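How Does a Robot Know Where Its Hand Is?

Close your eyes and touch your nose. Easy! Your brain knows where your arm is, even in the dark. A robot needs software for this. Software is a long list of instructions that a computer follows.

At Balogh, a workshop in Zeltasby, the engineers write such software. They call it Preltora. It has to do three jobs: look, plan and move.

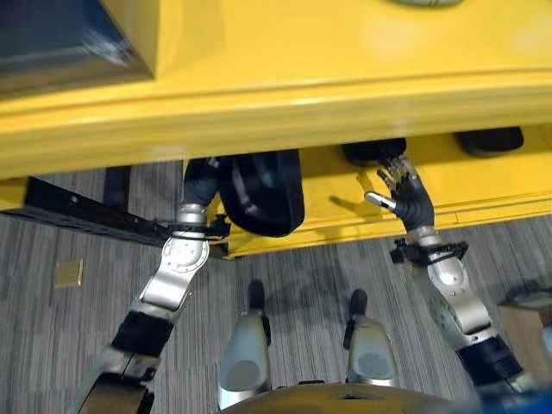 The first job is looking. A camera gives the computer a picture, but a picture is only a big table of numbers. The software must find out which numbers belong to the robot and which belong to the other things. This job is called perception.

It is harder than it sounds. Black parts are difficult when they are in shadow, and shiny parts send the light back into the camera.

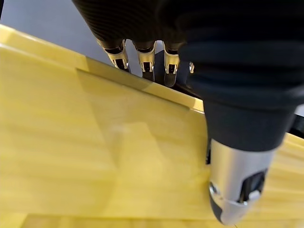

The second job is planning. Before an arm moves, the software tries many paths inside the computer. For one short reach it once tried 3,229 paths and threw away all of them except 16. The others would bump into something, or bend a joint too far. Then it took the shortest one.

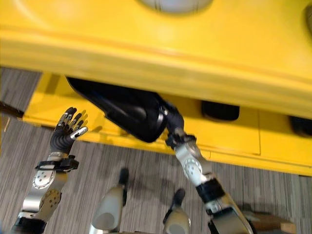
With two arms there is more work, because each arm must also stay away from the other – and from the robot's own legs.

The third job is control. Many times in every second, the software asks each joint, "Where are you now?" If the answer is a little wrong, it sends a small correction. You do the same when you carry a full glass of water.

Judit Dobos writes the part for the fingers. Her program has 101 small tests, and she runs them all again each time she changes a line. "Fingers are slow to teach," she says. "A push that is too strong can break a thing, and a push that is too weak does nothing."
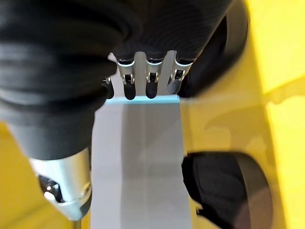
Four fingertips at the blue edge of a gray panel.

Try it yourself: ask a friend to close their eyes, and guide their hand to a pencil using only the words left, right, up, down and stop.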